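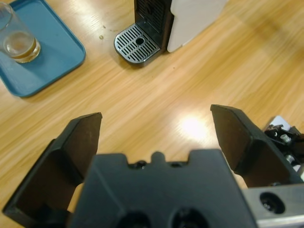
Handgelenkkamera, Greifer offen, Tablett und Kaffeemaschine oben im Bild

Greifer-Kamera: Glas wird nicht erkannt, dafür Phantomobjekt auf der Tischplatte

Ghizlane Benjelloun
Mittwoch, 16:40

Hallo zusammen, kurz weil ich gleich weg muss. Arm mit Parallelgreifer, Kamera am Handgelenk, Perception läuft über Nerine, Greifplanung macht Husska. Aufgabe: Glas vom blauen Tablett nehmen und auf das Abtropfgitter der Kaffeemaschine stellen.

Zwei Probleme:
Das Glas kommt in der Tiefe praktisch nicht an. Loch in der Punktwolke, und dahinter sieht er das Tablett. Segmentierung im Farbbild findet manchmal was, aber nur den Bodensatz (das Braune), nicht die Wand.
Und dann der Reflex auf dem Lack. Der helle Fleck zwischen den Fingern wird als Objekt gemeldet, Konfidenz mal hoch mal niedrig, und Husska plant brav einen Griff drauf. Von 31 Läufen sind 27 so abgebrochen.

Belichtung hab ich schon fest auf 600 gestellt (Einheit steht in der Nerine-Doku nicht, danke dafür), hat nichts gebracht. Hat jemand ne Idee ausser anderem Tisch?

Babar Soomro
Mittwoch, 17:25

Hatten wir fast genauso. Reihenfolge die bei uns geholfen hat:

Zuerst Ebene fitten und alles rauswerfen, was nicht über die Tischebene rausragt. Ein Reflex hat keine Höhe. Aber Achtung, manche Tiefensensoren liefern genau an der Stelle Müll, dann ragt der Fleck plötzlich doch raus. Also gesättigte Pixel vorher maskieren und als "unbekannt" markieren, nicht als frei und nicht als Objekt.

Finger auch maskieren. Deine sind im Bild riesig und die Fasen glänzen leicht, das verschiebt dir sonst den Ebenenfit. Maske aus dem URDF rendern plus aktuelle Fingeröffnung, keine feste Maske, die passt nur bei ganz offen.

Glas: Tiefe vergessen. Nimm eine Segmentierung die auf transparente Sachen trainiert ist, such dir die Bodenkante auf dem Tablett und schneide den Sehstrahl mit der Tablettebene. Tablettebene, nicht Tischebene! Sonst greifst du daneben. Höhe vom Glas fest eintragen, wenns immer das gleiche ist.

Noch was: auf deinem Bild ist das Glas oben links angeschnitten. Daraus würd ich gar keine Pose schätzen. Erst hinfahren bis die ganze Kontur drin ist, dann nochmal aufnehmen. Am besten zwei Ansichten mit mehr als 30 Grad Unterschied, der Reflex wandert dann mit und das Glas bleibt stehen. Was nur in einer Ansicht da ist, fliegt raus.

Hung
Mittwoch, 18:02

Polfilter vor die Linse, fertig. Oder Lampe aus.

Ghizlane Benjelloun
Mittwoch, 18:10

@Hung Lampe kann ich nicht, die hängt am Hallenlicht. Filter wär ne Option, muss gucken ob der am Handgelenk irgendwo anstösst.
@Babar danke!! Tablettebene wars vermutlich auch bei den restlichen Läufen, ich hab überall die Tischebene drin. Zwei Ansichten probier ich morgen, weisst du ob Husska die Zwischenpose selber planen kann oder muss ich die vorgeben?

Babar Soomro
Mittwoch, 18:31

Vorgeben. Der Planer nimmt sonst den kürzesten Weg und du hast zweimal fast das selbe Bild. Wir haben zwei feste Posen eingelernt und in Grendetti als Vorbedingung vor den Griff gehängt, geht ohne Code. Und die Kameraauflösung beim Hinfahren ruhig runter, erst bei der Aufnhame wieder hoch.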